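Hedegaard is a word list of household and workshop terms collected for the Bostadville spelling survey. Version 2, 2018-02-16.

## Contents

The list holds 3,790 entries in one tab-separated file, `terms.tsv`. Each row has a headword, a part of speech and a region code. Variant spellings get their own rows and point back to the headword.
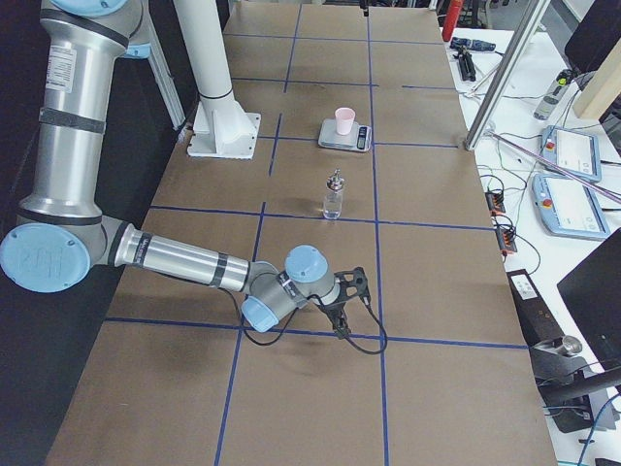
*Work table covered in brown paper.*

Compound nouns are stored with a space - hyphenated forms are listed as variants. Entries under "table" and "bench" were merged in this version, so row IDs differ from version 1.

## Known issues

- Region codes are missing for terms taken from the Bumar glossary.
- Two headwords contain trailing spaces.
- Plural-only nouns are tagged `n` and should be `npl`. A fix is planned for April.

## Contact

Maintainer: Heiðrún Hafþórsson. Send corrections as a patch against `terms.tsv`, sorted by row ID.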